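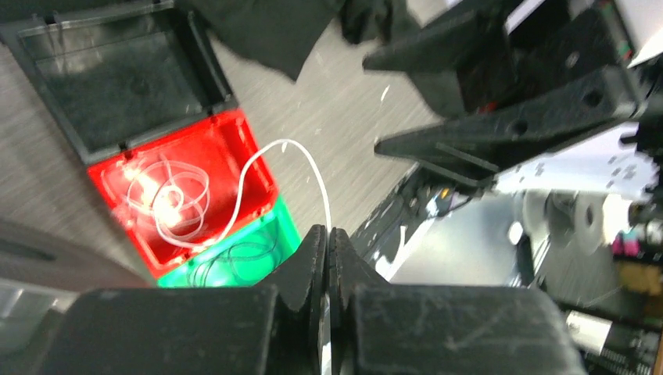

フレストデイル生活技術資料室は、家庭や小規模な事務所における備品の整理方法を調査し、その成果を公開している。2021年5月29日、同室の整理収納部門で主任を務めるニーラム・カティヤル氏に、コード類の保管をめぐる取り組みについて話を聞いた。取材の主題は、充電用や接続用の細いケーブルを、いかに傷めず、いかに探しやすくしまうかという点にある。同室が採用しているのは、色の異なるプラスチックの箱を隣り合わせに並べる方式である。赤い箱には白いケーブルを、緑の箱には暗い色の細いケーブルを入れ、黒い大きめの箱をその隣に接して置く。カティヤル氏はこの並びを「色で覚える棚」と呼んでいる。

カティヤル氏が整理収納の仕事に就いたのは、資料室の前身にあたるトリンダテント社の備品管理課に勤務していた時期である。当時、課には各部署から返却されたコードが段ボール箱に入ったまま積まれており、氏は着任後まもなくその仕分けを任された。「800本ありました。台帳に載せる必要がありましたので、一本ずつ端子を確かめ、長さを測り、札を付けていきました。終わるまでに17日かかっております」と氏は振り返る。この作業で作成された分類表は、改訂を重ねながら現在の資料室にも引き継がれている。

分類表の最初の版では、端子の形状を第一の基準としていた。ところが運用を始めると、利用者の多くが端子の名称を知らず、目当ての箱にたどり着けないという問題が生じた。「専門の者が作った表は、専門の者にしか引けません。借りに来られる方は『あの白いの』『黒くて細いの』とおっしゃいます。それならば、その言葉のまま探せるようにすべきだと考えました」。こうして外見の色を第一の基準、端子を第二の基準とする現在の方式が定められた。

箱の選定にも時間を要した。候補に挙がったのは、布製の袋、引き出し式の小箱、蓋のない浅い箱などである。試用を経て、ふだん使いの品には蓋のない箱を用いることとした。氏によれば、蓋のある容器は見た目が整う一方で、利用者が戻す際に手間を感じ、蓋の上に品物を置いて立ち去る例が目立ったという。「戻す動作は一度で済むのが望ましいのです。蓋を開ける、入れる、閉めるとなりますと、どこかで省かれてしまいます」。

箱の色については、内部でも意見が分かれた。落ち着いた色に統一したほうが室内の印象を損なわないとする声があり、灰色の箱で揃えた時期もある。しかし、灰色の箱では札を読まなければ中身を判断できず、誤った箱に戻される品が増えた。そこで鮮やかな色を取り入れ、札と色の双方で区別する方式へ移行した。カティヤル氏は、色の選択そのものに特別な意味はないと説明する。「赤でも黄でも構いません。隣の箱とはっきり違って見えること、それから、途中で割り当てを変えないこと。この2点だけはお願いしております」。

巻き方についても尋ねた。資料室が利用者に勧めているのは、ケーブルを手のひらより大きな輪にゆるくまとめ、箱の底に寝かせる方法である。きつく束ねると、同じ箇所に繰り返し力がかかり、被覆の傷みにつながるおそれがあるという。結束の具には面ファスナーの帯を用いるが、毎日のように出し入れするものには付けず、輪のまま置くことも認めている。

「きれいに巻けなくてもよいのです」と氏は述べる。「輪が少し重なっていても、箱の中に収まっていて、ほかの種類と混ざっていなければ、探すのに困ることはまずありません。困るのは、三種類も四種類も一緒に入っている箱です。一本引くと全部ついてきます」。

取り出すときの扱いについて、氏の説明は具体的であった。絡んだものを端子の側から強く引くことは避け、輪のゆるんだ部分をつまみ、上へ静かに持ち上げる。途中で抵抗を感じた場合は、いったん箱に戻して重なりを広げる。長いものは、箱の外に出た分を机の上に落とさず、弧を描かせるように送っていくと、ねじれが残りにくいとのことである。資料室ではこの手順を講習で扱い、参加者が実物のケーブルで練習する時間を設けている。

講習は3月に始まった。会場はラージプート会館の小会議室で、定員を少人数に限り、講義と実習を組み合わせて行う。参加者には、自宅で余っているコードを袋に入れて持参するよう求めている。実習の前半は、用途の分かるものと分からないものを分ける作業に充てる。後半では、残すと決めたものを色別の箱に移し、札の書き方を学ぶ。「用途の分からないコードを捨てる決心がつかない、というご相談が最も多く寄せられます」と氏は語る。

この相談に対し、資料室では保留の箱を設けることを提案している。行き先の決まらない品を一つの箱にまとめ、日付を記した札を付けておく。次の点検までに使う機会がなければ、自治体の定める方法に従って処分を検討する。氏は、保留の箱を常用の箱より目立たない位置に置くよう助言している。手前にあると、つい何でも入れてしまうためである。

施設での導入例としては、シルウッド校の教材室が挙げられる。同校では授業で使用する機器のコードが教室ごとに散在し、学期末の点検に多くの時間を費やしていた。資料室の助言を受けて色別の箱を教材室の机に据え、貸出簿の欄にも箱と同じ色の印を付けたところ、返却先に関する問い合わせが減ったと報告されている。もっとも、カティヤル氏はこの結果を一般化することには慎重である。「あの学校では、先生方が割り当ての表を入口に貼り、新しく来られた方にも必ず説明しておられました。箱を買えば同じ結果になる、とは申し上げられません」。

箱の置き方についても助言を求めた。氏は、よく使う箱を手前に、予備を奥に置くことを基本としながら、机の形や利き手によって調整してよいとしている。壁に沿って真っすぐに揃えることにはこだわらない。ただし、箱どうしの間に隙間を空けると、端子や結束帯がそこに落ちて見失われるため、縁を寄せて並べるよう勧めている。複数の箱を留め具でつないでおけば、一方を引いたときに列が崩れることも防げる。

今後の課題として、カティヤル氏は色の見分けにくい利用者への配慮を挙げた。現在の方式は色に多くを負っており、札の文字も決して大きくはない。資料室では、箱の大きさや縁の手触りに差をつけること、札に凹凸のある記号を加えることを検討している。試作の札は2種類が用意され、講習の参加者から意見を集めている段階にある。

取材の終わりに、家庭で最初に取りかかるべきことを尋ねた。氏は少し考えてから、次のように答えた。「箱を買う前に、お持ちのコードを床か机の上に全部出していただきたいと思います。色も、太さも、長さも、並べてみて初めて分かります。箱の数を決めるのは、そのあとで結構です」。

講習の次回日程および分類表の閲覧方法については、フレストデイル生活技術資料室の窓口で案内している。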